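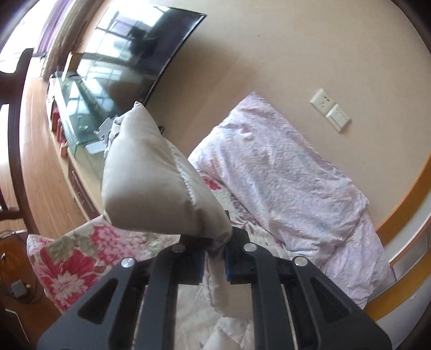
*A beige-grey pillow lifted by one corner over patterned bedding.*

## Wash temperatures and the shared laundry at Serville

The water heater serving the Serville laundry room was replaced in May. The new unit, a Fornberg 2431, holds its set point more closely than the old one, and residents may find that the "warm" setting on the washers runs cooler than they are used to. Warm is now 98 degrees Fahrenheit at the inlet. Hot is unchanged.

Cottons and poly-cotton sheets wash well on warm with ordinary detergent. Use hot for towels and for bedding from a sickroom. Pillows should go in two at a time so the drum stays balanced; check the care label first, as foam cores must not be machine washed. Run a second spin before moving them to the dryer.

Dryer cycles have been reset to 38 minutes on medium. Filled items generally need more than one cycle. Turn them between cycles and break up any clumps by hand. A pillow that feels dry on the outside can still hold water at the center, and storing it in that state leads to mildew.

Clean the lint screen before each load. The screen on dryer 2 has a bent rim and must be pushed down until it clicks.

Report leaks or error codes to Chantal Vachon at the Gindside office. Billing questions about the laundry cards go to Brock Tremblay.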